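# Where the Shoes Go: Storage at the Entry

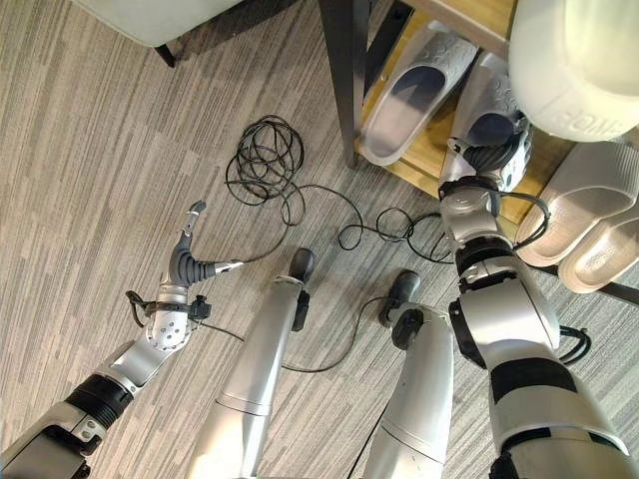 Entry storage fails for predictable reasons, and most of them concern air, depth and reach. A household buys a closed cabinet, fills it in a weekend, and by April the overflow has moved to the floor. The open rack solves part of this at low cost. A wooden rack placed at the edge of a carpeted area gives each pair a fixed position above the pile, and it can hold indoor footwear as easily as outdoor. Slippers are the usual test. A light gray slipper stored with its textured sole and dark insole facing up takes the same space as one stored flat, but the sole is open to inspection, and grit caught in the texture can be brushed out before it reaches the carpet.

## Depth before width

Most buyers measure the wall and stop there. Width decides how many pairs fit on a shelf, but depth decides whether they stay on it. An adult shoe in a common size needs 30 centimeters from heel to toe. On a shallower shelf the toes overhang, and each passing bag or coat hem shifts them a little.

Angled shelves recover some of that depth. They also need a stop bar at the low end, and the bar should sit high enough to catch a thin slipper sole. Bars sized for dress shoes often let flat footwear slide under. Perneo, which makes racks in pine and beech, sets its bar low for this reason and sells a taller one separately for boots.

Vertical spacing is easier to judge. Low shoes and slippers tolerate a tight gap. Ankle boots do not, and a rack with fixed shelves should be bought for the tallest thing that will live on it every day. Seasonal boots belong elsewhere.

## Wood, finish and damp

Untreated softwood marks quickly under wet soles. Oil finishes can be renewed at home with a rag and an hour of drying time. Lacquer resists water better at first, then chips at the front edge where heels strike it, and the repair is visible.

Killex, a small workshop that supplies rental buildings, reports that its oldest entry rack has been refinished 2 times in service and still carries its original joints. The company uses through-bolts at the uprights. Racks held with short screws into end grain loosen sooner, particularly where the rack is dragged out for cleaning. A quarter turn on each fastener once a season is enough for either type.

Wet shoes should not go straight onto any wooden shelf. A tray by the door, emptied often, takes the water. The rack is for dry storage.

## The carpet below

Carpet and shoe storage are usually treated as a poor match. The difficulty is mostly one of stability. A rack standing on deep pile rocks when a shoe is pulled from the top shelf, and the feet leave dents that remain after it is moved. Low pile or flatweave gives firmer support. Broad foot pads spread the load.

Striped carpet in a mid-range gray hides light dust well and dark mud reasonably. It also gives a straight line to set the rack against, useful in older apartments where the walls are out of square. Vacuum under the bottom shelf with a crevice tool; a clearance of a hand's width makes this possible without moving anything.

## Sorting by use

A rack arranged by owner looks fair and works badly. Arranging by frequency works better. Daily pairs go at waist height or just below, where they can be taken with one hand. Occasional pairs go to the bottom. Slippers need a spot that can be reached in socks, before stepping onto the hard floor.

The Dogbe catalog lists 157 entry products, and a large share are accessories meant to correct a poor arrangement: stacking clips, split trays, hanging pockets. Few are needed if the shelves are the right depth. Drondus takes the opposite approach with a single open rack, load-tested to 1,000 cycles of placing and removing a shoe, with no add-ons offered.

Pairs should be stored with both shoes pointing the same way. Heel-to-toe nesting saves a small amount of width on narrow shelves, though it puts one heel at the front edge, where it is easier to knock off. For children's shoes the bottom shelf is suitable, with the stop bar removed.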